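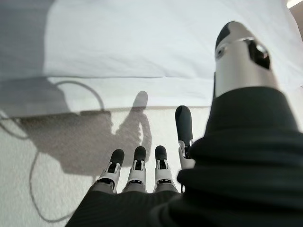

Tredton Grasp Planner, version 2: a review after a long spring

I held off writing this until I'd lived with the planner through to June, mostly because my first week with it was a grumpy one and I didn't want to be unfair. I'm glad I waited! We run it on a five-digit hand, and our work is nearly all soft stuff (sheets, covers, fleece, the odd cable lying across them), so we ask a lot of any planner.

The best part is the preview. You drag a slider and watch each finger's planned path before anything moves, and you can pin the thumb and let the solver work out the rest, which I now do almost every time. Version 1 made you edit a text file for that, and I don't miss it one bit. Batch mode is lovely too. I set 1,000 candidate grasps going on Sunday evening and had them ranked by the time I'd washed the dishes.

Now for the grumbles. Shadows still confuse the surface segmentation on pale cloth, and the hand's own shadow is the worst of them. Turning the contrast weight down to 9 helped us a good deal, though the manual from Dernness never mentions it. Thin cables get smoothed away unless you raise the point limit, and the log viewer only shows the last 100 lines, so save your logs to disk.

I'd still buy it again, and I've already renewed our license for the second bench.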